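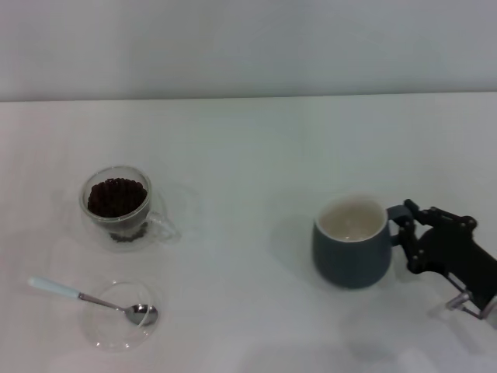
Coffee beans in a glass cup, with a teaspoon resting across a glass dish.

I have come round, rather late in life, to the view that coffee ought to be looked at before it is drunk. For years I went straight from packet to grinder with my eyes half shut, and I couldn't have told you whether the beans inside were pale or nearly black. Then a friend moved to Reltdale and left me a box of glassware she had no room for, and one dull afternoon I tipped some beans into a cup just to see how they looked. I stood there far longer than I'd care to admit.

They are lovely things, roasted beans, and we hide them away in foil bags and tins as if they were something to be ashamed of. I know the argument. Light and air are bad for them, and the woman at the coffee counter in Butmont gave me quite a talking-to on the subject. She is right, of course, and I keep the main supply in the dark like everyone else. But a single cupful, put out on the table while the kettle gets going, comes to no harm in ten minutes or so – and it does me a great deal of good.

I feel the same about spoons. Mine came in mixed lots from the August market, 26 of them in a biscuit tin, and no two match. I have grown fondest of the ones with coloured handles, a soft blue most of all, and I would not swap them for a polished set of 40 in a velvet-lined case. A spoon you are pleased to pick up makes the whole business slower, and I think mornings could do with being slower. Mine now start at half past six, with the kettle on and the beans already out on the table.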